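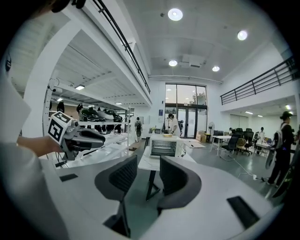 GROLTDALE - Flerik has put its hand-held gripper kit on general sale after a pilot period with a small group of buyers, the company said in December. The kit lets an operator record manipulation tasks by hand, without a robot on site, and export the recordings for use in training robot arms.

Orders had previously been limited to pilot customers. Between them they logged 3,041 recordings, according to Flerik, which used the results to revise the jaw linkage and the export software before release.

Each kit contains 2 grippers, a charging dock, a calibration board and a licence for the desktop software. A wide-angle camera on the tool records the jaws and the space in front of them. Position is worked out from the video together with a printed marker cube fixed to the top of the body. The cube can be replaced by the user, but the tool must be recalibrated afterwards.

"The marker cube is the part people damage," said Italo Melis, product manager at Flerik. "It sits proud of everything else, and it gets knocked on door frames and shelves. We now supply it as a separate item and the calibration routine takes one person."

The software rejects a recording if tracking drops out for longer than a limit set by the user. Rejected files are kept in a separate folder and can be restored by hand. Storage on the gripper is enough for 1,000 short recordings before files have to be copied off.

Owino, a contract data firm in Girkisdale, was among the pilot customers. Tumaini Nyaga, its operations lead, said the tool had been used mainly for kitchen and desk tasks in shared workplaces, where bringing in an arm on a stand would have meant clearing floor space and arranging supervision.

Nyaga said jaw wear had been low, but that the first version of the export tool was slow with long files and sometimes wrote the left and right gripper to the wrong channels. Flerik said the channel fault was fixed in the release version. Export speed has improved, although long files are still best split before processing.

The weight of the tool is unchanged from the pilot version. Nyaga said Owino's operators swap hands or take a break between sets.

Kits are sold direct from Flerik's Groltdale office, with a warranty of 2 years on the gripper body. Jaw pads and marker cubes are treated as consumables and are not covered. Pilot customers can exchange their existing units for the release version until stock set aside for the purpose runs out.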